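3.2 Recruitment timing and squad stability

The second part of the study considered whether clubs that signed players in the middle of the season kept a settled starting eleven afterward. Match records were supplied by Horna and checked by Gatchalian and Koval against published team sheets. A signing was counted only if the player had been registered before the club's next league match. Loan returns were left out.

Clubs that signed a forward during the winter window changed their front line more often in the 6 matches that followed than clubs that signed a defender. The difference was largest among sides in the lower half of the table. Coaches interviewed by Ekwueme linked this to pressure to use a new player early - often before he had trained with the full group. Minutes were recorded up to 90 per match, with added time excluded.

Two limits should be noted. Injuries were not separated from tactical changes, and the records do not show which signings had been planned since September.
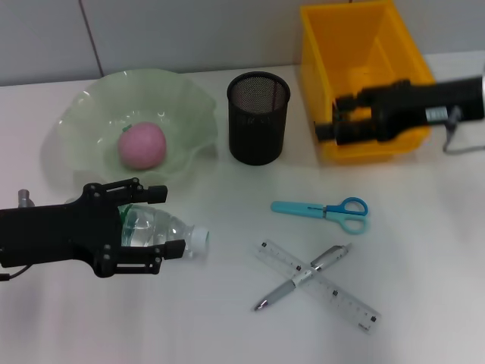
Figure 3. Water bottle and glass bowl on a white tabletop.

3.3 Interviews with coaching staff

Interviews followed the guide prepared by Maglaya and Lacson. Each coach was asked the same opening questions, and answers were coded by 2 readers working separately.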